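Markets > Currencies & Commodities > Trader Interviews

Twenty Minutes Became Two Hours: Bendik Solberg on Trading Wheat Spreads

09/11/2022

Bendik Solberg picked up the phone on the first ring and was talking about Kansas City wheat before I had found my pen. I had asked him for twenty minutes. We went for closer to two hours, and I would happily have gone longer, because I have rarely met anyone who gets this much joy out of the gap between one delivery month and the next.
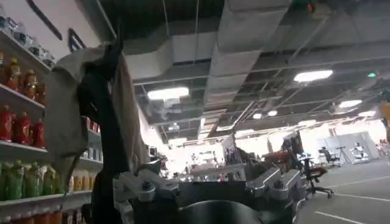
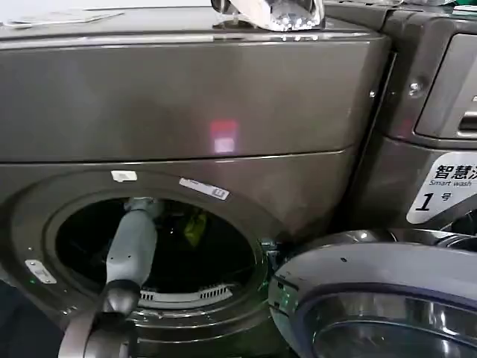
Bottled drinks on the shelves in the first photo, a dark front-loading washer in the second.

Solberg trades calendar spreads in grains, mostly wheat, with a little corn when he thinks it is being silly. He buys one month and sells another in the same crop, and what he cares about is the difference. Where the outright price goes on any given afternoon matters to him a good deal less.

"People hear wheat trader and they want to know if bread is going up," he said. "I have no idea! Ask me whether July is too cheap against December and I'll keep you on the phone till dinner."

He started out on the physical side, in the office of a small grain merchant called Brallau, where his job was to match trucks with storage. It sounds dull when I write it down and it did not sound dull at all when he told it. He learned what an elevator charges to hold grain for a month, what the bank wants on top, and how quickly both numbers start to matter when the bins are full.

"A spread is a storage bill," he told me. "That was the first thing that made sense to me. If the far month pays you enough over the near month to cover the bin and the interest, the market is telling you to sit on your wheat. If the near month is on top, it's begging you to bring it in. You can read all of that off a screen now, but I learned it from farmers calling up annoyed."

I asked how he found his way from there to trading his own account, and he gave most of the credit to Leonardo Marino, who ran the hedging desk at Brallau and let him sit in on the morning call. Marino had a rule that anyone who wanted to put on a trade had to say out loud who was on the other side and why that person might be right. Solberg still does it, alone, in his kitchen.

"It feels ridiculous for a week. Then one morning you can't come up with a good answer and you skip the trade, and it goes on to lose a fortune for everybody else, and you're a believer for life."

This year has given him plenty to say out loud. Wheat went wild in the spring, and the spreads went with it, moving more in a session than he was used to seeing in a month. I expected war stories about big wins. He talked mostly about cutting down. He had been carrying two positions going into it, both modest by his standards, and he halved each of them on the first limit day he could get a fill.

"I was making money and I was miserable," he said. "When the daily range triples, your position has tripled too, even if you never touched it. So I cut. I left a lot on the table, I know I did, and I slept, and I was still there in the summer when things got interesting for someone like me."

What does interesting look like? For Solberg it is a spread drifting quietly away from what storage and interest would suggest, with no headline attached. He keeps a notebook of these (paper, spiral-bound, he is on his ninth) and the current one has 251 entries. Most never turned into trades. He writes down the date, the two months, the spread and one sentence on what he thinks is going on, and he goes back later to see how wrong the sentence was.

"Pretty wrong, a lot of the time! The spread often comes back for some reason I never thought of. I find that wonderful. You can be right for the wrong reason and the notebook catches you."

Interest rates are the part he is most excited about now. For years the financing piece of the carry was so small that he could almost leave it out of his sums. With rates rising as they have, it is back, and he thinks a lot of younger traders are looking at spread charts from the last ten years and drawing lines that no longer mean much.

"Full carry is wider than it was. If you've got an old number in your head for how far apart two months can get, throw it out and work it out again. Do it by hand once. It takes ten minutes and you'll understand the market better than you would from 200 chart patterns."

He is less keen on being asked for forecasts. I tried anyway. He would only say that he is watching how winter wheat goes into dormancy after such a dry fall on the Plains, and that he wants to see how much grain is still sitting on farms when the stocks figures come out in January. If farmers are holding on tight, he expects the nearby months to get some support. If the bins turn out fuller than people think, he will be on the other side of it without any hurt feelings.

We got on to newcomers toward the end. Solberg gets letters from people who have heard that spreads are the safe way to trade futures, partly on account of the lower margin, and he worries about them. Lower margin means you can put on more, he pointed out, and people do. A spread between old crop and new crop is really a bet on two different harvests, and it can move like any outright.

"Start with one. One spread, two months that are close together, same crop year. Watch it for a season. Get bored with it. Then read the storage rules for the contract, which I promise are better than you think."

I read them that evening. Variable storage rates have a section to themselves, and he was right, they are better than I thought. I have already sent him three questions.

Related articles
Old Crop, New Crop: A Beginner's Look at the July-December Spread
Reading the Crop Progress Report Before the Open
Ragnvald Sjöberg on Hedging Coffee From a Small Roastery
What Rising Rates Mean for the Cost of Carry
Why Margin Is a Poor Measure of Risk

Contact the markets desk | Copyright 2022 Tillel | Back to top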